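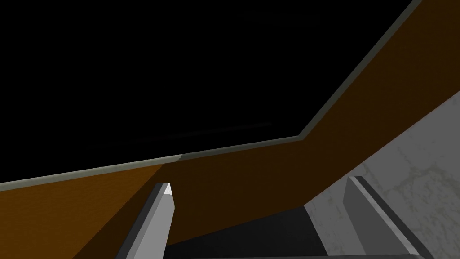 Vastby kitchen fair moves to larger hall
May 19, 2019

The Vastby Kitchen and Home Fair will move to the Steteo exhibition hall next spring after running out of room at its current site, the organizers said.

This year's fair closed with 86 exhibitors, the most the old market building can hold. Several cabinet makers and tile sellers were put on a waiting list in the winter and did not get a stand. The Steteo hall has a wider loading door and a second entrance on the parking lot side, so exhibitors will be able to bring in full kitchen displays without taking them apart first.

Tickets will stay at $7 for adults. Children under 12 will still get in free with a paying adult. The fair will keep its two-day schedule.

Parking was the most common complaint on visitor cards this year. The lot behind the market building filled before noon on both days, and cars were left along the river road as far as the bridge. The lot at the Steteo hall has 602 spaces. A bus will run between the hall and Vastby station while the fair is open, and the fare is included in the ticket.

Interest at this year's fair was strongest in storage and in replacing doors and counters without tearing out a whole kitchen. Başaran, a cabinet shop from the east side of town, took orders for new doors on existing units and said its fitting dates were booked through the summer. Bestach, which sells sinks and taps, ran short demonstrations on fixing a dripping faucet and on sealing the gap where a counter meets the wall. Both firms have already asked for stands at the new site.

The move will cost exhibitors more. A standard corner stand will go up in price, while the small tables used by one-person businesses will stay at the current rate. The organizers said they wanted to keep room for local woodworkers and repair shops that sell only a few pieces a year.

The town council approved the hall rental earlier in May. The agreement covers two years, with a review after the first fair. The old market building will be used for the weekly produce market as before, and its upper floor will close for roof work in the fall.

Exhibitors who were on this year's waiting list will be offered stands first. Application forms will be available at the town hall front desk and by mail. Dates for next year's fair have not been set.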